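Løken 86 Inflatable Kayak – Weekly Rental

Gridgate rents the Løken 86 by the week to travelers who want their own boat on the water and don't want to check a hard shell on a plane. We were slow to add it. Most inflatables we've tried track like a pool toy, and the maker's claim that this one "handles like a rigid sea kayak" is a stretch. It doesn't. In flat water it's decent. In a crosswind you will work for every yard.

So take the brochure with a pinch of salt and read the notes below before you book.
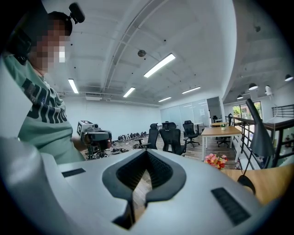 Gray housing with the black grille at right.

What you get for $233 a week: the kayak, a two-piece paddle, a foot pump, a repair kit and a carry bag. The bag is sold as a backpack. Holger Lundgren carried it from the ferry to the slipway and would like the word "backpack" removed. Bring a cart or a friend.

Setup is listed at 6 minutes. Allow more the first time, and go easy on the valve caps, which cross-thread. The seat is fine for a morning. The "all-day comfort" line must have been written by someone who went home at lunch.

There is also a Wellance seat pad we can add at no charge. I can't tell the difference, but some renters swear by it, so ask if you want one. 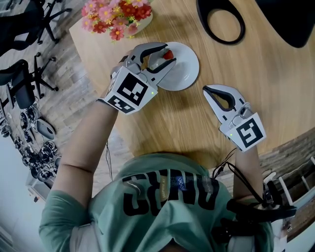

Who should rent it

Sheltered bays, slow rivers, calm lakes. One adult plus a day bag. We won't rent it for open crossings, whatever the rating on the hull says, and we won't argue about it at the counter.

Booking

Pick up and return at our Trinavbridge desk. Ask for Flurina Bühler. We have 2 boats, and February is already filling up. Cancel before 28th January and you get the full deposit back – after that, half. Rinse the boat with fresh water and dry it before you pack it, or we keep the cleaning fee.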